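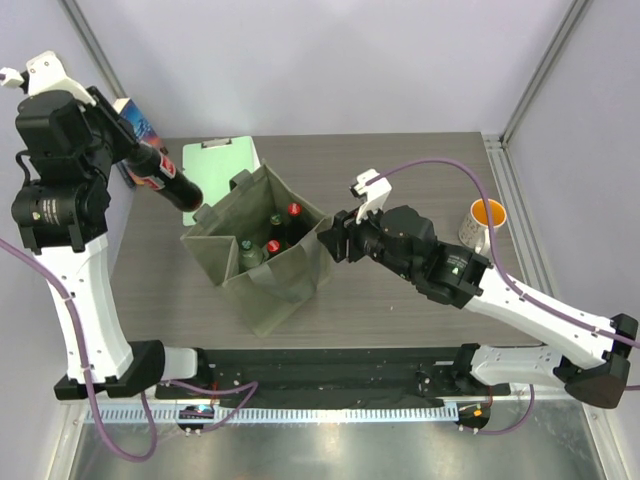 图3 双臂工作站执行瓶装饮料入袋任务。左夹爪夹持深色可乐瓶上端,袋内已有四只直立瓶。

4.2 设备选型与预算编制

入袋任务对采购清单的影响主要体现在夹爪、台面围护和线缆三项。图3所示工况中,瓶体倾斜,瓶底朝向布袋,右夹爪的手指靠近袋口一角。布袋为软质容器,袋口形状不规则,左侧袋壁内折,单臂方案须另配撑袋夹具,其设计与更换费用难以在立项阶段估定。因此本文按双臂配置编制预算,撑袋夹具不再单列。

询价阶段比较了Bosstead与Skedum两家供应商。前者按整站报价,交货期70天;后者按部件报价,单套夹爪手指185欧元,可分批订购。考虑到细长手指属易损件,预算中将其由设备费调整至耗材费,全年按22套计列。台面、铝型材框架及围板由Merkberg加工,单站3200欧元,含运输,不含现场调平。

线缆及固定件在初版预算中并入“其他”科目,Kamrul Khan复核后建议单列。理由是腕部线缆随连杆反复弯折,更换周期与机械本体不同,合并计列会低估第二年的维护支出。Tania Howlader据此修订了折旧表,机械臂本体、夹爪与线缆分别取不同年限。

测试物品(瓶装饮料、布袋、马克杯、夹板等)从日常零售渠道购入,不进入固定资产台账。Roy项目要求采购申请于11月前提交,故第二工作站暂按相同配置预留额度,围板尺寸待首站验收后确定。两家供应商的报价均未包含备用控制单元,该项列入不可预见费。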